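Blaue Finger, graue Finger: zwei Belagsätze am Handgreifer

25. August 2025

Die grauen Beläge von Erosell sind wieder abgeschraubt. Ich hatte sie seit dem Frühjahr drauf und wollte sie eigentlich behalten, aber nach dem direkten Vergleich mit den blauen von Gostden bleibt bis auf Weiteres blau am Greifer.

Kurz zum Aufbau, falls jemand die älteren Beiträge nicht gelesen hat: Ich nehme Greifbewegungen mit der Hand auf, also mit einem Greifer, den man selbst hält und führt, und spiele sie später auf den Arm in der Werkstatt. Die Kamera sitzt am Gerät und schaut über die Finger nach vorn. Damit der Vergleich etwas taugt, habe ich außer den Belägen nichts verändert. Gleiche Kamerastellung, gleiche Belichtung, gleiche Schrauben.

Pro Belagsatz habe ich 200 Durchgänge gemacht, verteilt auf mehrere Abende und auf Werkbank, Küchentisch und Bett. Die Aufgabe war immer dieselbe: ein Teil aufnehmen, in einen offenen Karton legen, loslassen, zurückziehen. Als Teile dienten Stofftiere, ein paar Papierrollen, Schachteln und ein Notizbuch. Danach dasselbe umgekehrt, also aus dem Karton heraus.

Zu den grauen. Sie sind härter und an der Spitze schmaler. Bei Schachteln und beim Notizbuch war das angenehm, man kommt gut unter eine Kante und spürt am Griff sofort, wann Kontakt da ist. Bei den Papierrollen wurde es mühsam. Sobald man nicht genau quer zur Rolle ansetzt, dreht sie sich heraus. Ich habe mir dann angewöhnt, fester zuzudrücken, und hinterher hatten die Rollen Dellen. Auf dem Arm will ich das nicht haben, der drückt sowieso schon zu stark.

Die blauen geben nach. Das merkt man vor allem bei Plüsch: Man muss weniger genau treffen, und das Tier bleibt auch dann hängen, wenn man es nur am Bein erwischt. Der Nachteil liegt beim Loslassen. Leichte Sachen kleben für einen Moment an einem der beiden Finger und fallen dann schief. Im Karton ist das egal, auf einem Regalbrett wäre es ein Problem.

Gezählt habe ich nur echte Fehlgriffe, also wenn das Teil vor dem Ablegen herausgefallen ist. Blau kam auf 6. Grau lag deutlich darüber, die genaue Zahl schreibe ich hier nicht hin, weil mir an einem Abend das Protokoll abgebrochen ist und ich sie nur schätzen könnte.

Dann die Kamera. Krisztina Borbély hatte mich gefragt, ob die Farbe der Finger bei der Auswertung eine Rolle spielt. Bei mir ja. Grau vor grauem Untergrund findet die Fingererkennung schlecht, auf der Werkbank musste ich einige Aufnahmen von Hand nachziehen. Blau wird fast immer gefunden. Auf gemustertem Stoff hatte ich Schwierigkeiten erwartet, es ging aber ohne Nacharbeit durch. Bei Gegenlicht vom Fenster werden beide schlechter, da hilft nur eine andere Richtung.

Der Controller war der alte von Dobos. Ich habe kurz die neuere Firmware aufgespielt und bin nach einem Abend zurückgegangen. Die Öffnungsweite wurde damit zwar ruhiger gemessen, aber mit Verzögerung, und beim Abgleich mit dem Video sah man die Finger schließen, bevor sich der Wert bewegte. Győző Major meint, das lasse sich über einen Filterparameter beheben. Wenn er mir sagt, welchen er meint, probiere ich es.

Beim Umbau ist mir noch aufgefallen, dass die Schrauben an den Gelenken sich mit der Zeit lockern. Ein Hauch Schraubensicherung reicht, bitte die mittelfeste. Ich hatte einmal die feste genommen und habe den Nachmittag mit dem Heißluftföhn verbracht.

Insgesamt liegen jetzt 2244 Aufnahmen auf der Platte, die Versuche aus dem Winter eingeschlossen. Für das Archiv habe ich sie neu benannt, das alte Schema mit Datum und Buchstaben war nach ein paar Monaten nicht mehr zu durchschauen. Prasetyo Osman bekommt eine Kopie und rechnet damit auf seiner Seite weiter.

Zum Gewicht kann ich nur meinen Eindruck wiedergeben: Nach einer Stunde zieht der Unterarm, und zwar bei beiden Sätzen gleich. Wer länger aufnimmt, sollte Pausen einplanen. Meine letzten Durchgänge eines Abends sind immer fahriger als die ersten, das sieht man den Bahnen an. Ich fahre außerdem mit weit offenen Fingern an den Karton heran und schließe erst spät, was auf dem Arm an der Kartonwand eng werden kann.

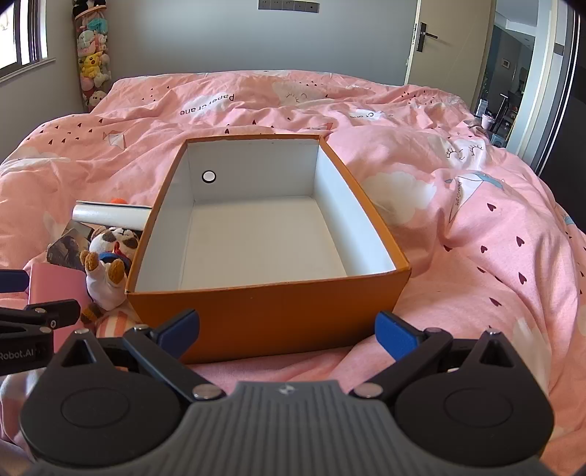 Im Oktober kommt der Satz von Drerarix dazu, den mir Guangming Xie leihen will. Bis dahin bleibt die Aufgabe mit dem Karton unverändert, sonst fange ich mit dem Vergleichen wieder von vorn an.

7 Kommentare · 2 Mal geteilt

Kontakt | © Alle Texte und Fotos beim Autor | Nach oben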